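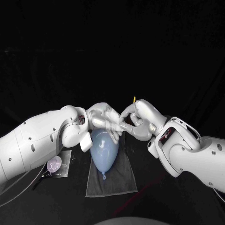
We use cookies to remember your settings and to send the newsletter. Accept | Manage

Workshop tips: when the hand squeezes too much

Last month our two-arm machine burst a balloon on the bench, and after that it pulled the handle off a plastic bag. No person was hurt, but a piece of latex went into the open part of the left wrist and we lost an afternoon to get it out with tweezers. I write down what we changed, for other small workshops that try soft things with strong hands.

First, the fault. Our grip program counts closing steps, and 2,476 was the number for a foam block. Jarrah Grimshaw copied the same number for the balloon task and did not see it, and I also did not see it when I checked his work. For the balloon we now stop at 1,392 and let the fingers wait there. If the thing slips, we go up in small steps. We never begin from the number of another object.

Put a towel under the work. A balloon on a bare table rolls away, and the hand follows it and pushes down where it should not. A dark gray towel is good because it does not shine under the lamp. Wash it without softener. Lay it flat, with no fold where the fingertips will come down.

Blow the balloon less than full. You want it to give a little under your thumb. Tie the knot yourself and turn it to the side where you stand, away from the fingers.

With bags, the handles are the weak place. Our thin ones from Daltlow tore at the corner where the handle meets the bag, always on the side that was lifted first. Both hands must go up together and slowly.
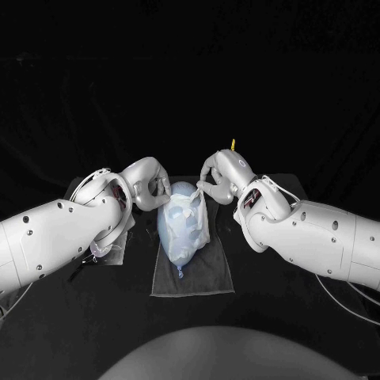
If one handle is higher than the other, stop and lower both, and then start again. Do not try to correct it in the air — this is how we tore ours. Also look at the edge of the handle before each run. When it has become white and stretched, take a new bag. We change after 6 lifts, even when the bag looks fine.

Keep cables away from the place where the elbows swing. We fix them to the table with cloth tape, which comes off clean. The wrist housings should be closed when the work permits it. If they must stay open, pick up every piece of broken balloon before you switch on again, also the very thin ones that you find only with the fingers.

About your own hands: press the stop button before you reach in, every time. Heather Waaka reached in once to straighten the towel while the arms were only paused, and the left one continued. She got a bruise on the wrist. Paused is not stopped, and on our panel the two lamps have almost the same color. I put red tape beside the correct one.

Wear glasses when you work with balloons. A piece of latex flies quickly, and the noise makes you turn your face to it.

In July I will try thicker bags from Tsoukalas and write the closing numbers on this page.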